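# About Reltetel

We make apps for phones. More exactly, we make small apps that do one job, open fast, and keep working on the phone you already own. If you've ever tapped "update" and then spent a week hunting for a button that used to be right there, we started this company for you (and for us, because it kept happening to us too).

Reltetel began in October in the back half of a rented office in Landry, with two desks and one very old tablet that we still use for testing. Aaliyah Gauthier had been writing mobile software for other companies for years. Karine Li came from the support side and had answered more "where did my list go?" emails than anyone should have to. They met while working on the same product, a calendar app that has since been shut down, and spent a lot of lunches sketching the one they would rather have been building.

That sketch became Kistov, our first app and still the one most people know us for.

## What we make

**Kistov** is a shared list app. Groceries, packing, chores, the stuff you need to bring to your sister's place on the holiday – you write it down, the other people on the list see it, and somebody checks it off. It works without a connection and catches up when you get one back. We've added plenty since the first version, but the main screen still has only 3 buttons, and we argue hard every time someone wants a fourth. Karine has won that argument every time so far. She says she is open to losing it!

**Folthorpe** is our newer one, a reader for saved articles. You send pages to it from your browser and read them later in plain text, at whatever size is comfortable for you. It started as a side project of Aaliyah's so she could read long manuals on the train, and it got good enough that the rest of us started asking for copies. There's a dark theme, a sepia theme, and one called Porridge that was meant to be a placeholder. People wrote in to say they liked it, so it stayed.

Both apps are on phones and tablets. Folthorpe also runs in a desktop browser, and Kistov will get there when we're happy with how it handles keyboards.

## How we work

There are 9 of us now. Most of the team is still in Landry, in a bigger office with better windows, and the others work from home and visit when there's a good reason to. We don't have a separate support department. Everybody takes a turn in the inbox, including the people who write the code, and it's the best decision we ever made. You fix a confusing screen a lot faster when you're the one explaining it to a stranger for the fourth time before lunch.

We also try everything at home first. A new build goes onto our own phones, then our families' phones, and we use it for the usual things: shopping, dinner, bills, who's picking up whom. A screen that looks great at a desk can be hopeless when you've got one hand free and you're in the middle of cooking. Bigger tap areas, the option that keeps the screen awake, the way a checked item stays put for a second so you can undo it – all of those came out of somebody's kitchen.

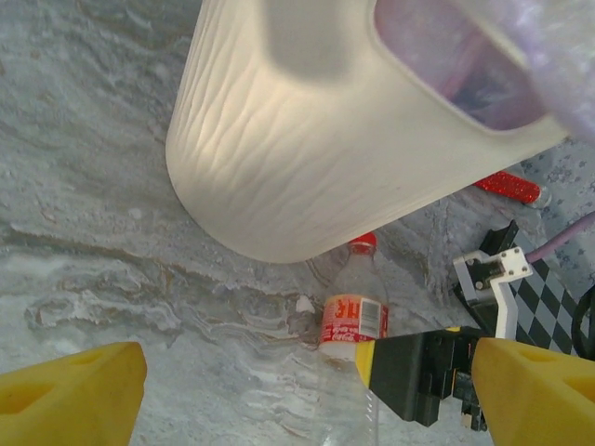

After that it goes to our test group, which is made up of 79 people who signed up through the website and who are wonderfully blunt. They get each version before anyone else and they tell us what they think of it, often in capital letters. When we moved the search bar to the bottom of Kistov, the first round of comments was so lopsided that we moved it back up the same evening and started over. The second try put it at the bottom again, but with the keyboard already open and your recent searches showing, and that one stuck. We learned a ton from it and we'd never have gotten there by ourselves.

## Old phones are welcome

This is the part we get most excited about, so bear with us.

We keep supporting older versions of the phone systems for as long as we can. It means extra work, and sometimes it means a shiny new feature has to wait until we figure out a fallback for it. We love that kind of problem. Aaliyah once spent most of a month making list scrolling smooth on a phone with a cracked screen that she'd gotten from a cousin, and the fix turned out to speed things up on new phones as well.

When we finally do have to drop a version, we tell you inside the app ahead of time, and the last build that works for you stays available. Your lists and articles can be exported at any time as plain files. No account is needed for that.

## Paying for it

Kistov is free for one person and costs a small yearly fee for shared lists. Folthorpe is a one-time purchase. We don't run ads, and we don't sell information about what you read or what's on your shopping list.

## Say hello

We read everything that comes in. The fastest way to reach us is the "Write to us" link in the settings of either app, which also lets us know which version you're on so we don't have to ask. Bug reports are great, and so are ideas, and so are screenshots of strange things (a list with every title upside down is still taped to the office wall).

If you'd like to join the test group, there's a form on the Testers page. We add new people after each big release. You don't need to know anything technical, and people with older phones go to the top of the pile.

We're not hiring at the moment, but Karine keeps a folder of notes from people who'd like to work with us someday, and she does go back through it. Our last 2 hires came from there.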